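Desk tidying helpers wanted at Endari, January

Hi, I'm Hayley, and I run the study room at Endari. I'm looking for people who like sorting pens. Really! We've been given nearly 200 mixed pens, markers and highlighters, and they all need to go back in the right cups before our new term starts.

You'd sit at a table, pick things up one at a time, try them on scrap paper and put them where they belong. Highlighters go by color, and anything with a cap keeps its cap on, please (I'm strict about that one).
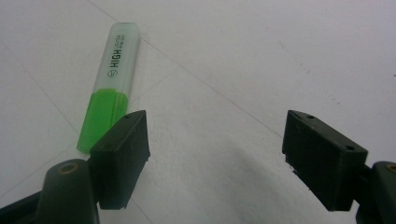 Sessions last 90 minutes and you can sign up for one or a bunch of them. Pay is $17 a session, plus coffee and whatever I've baked. You need to be 18 or over and okay with sitting for a while. No experience needed, just a bit of patience!

To join in, leave your name at the front desk or ask for Hanyu Zhong, who keeps the sign-up sheet. Please put down which mornings you're free.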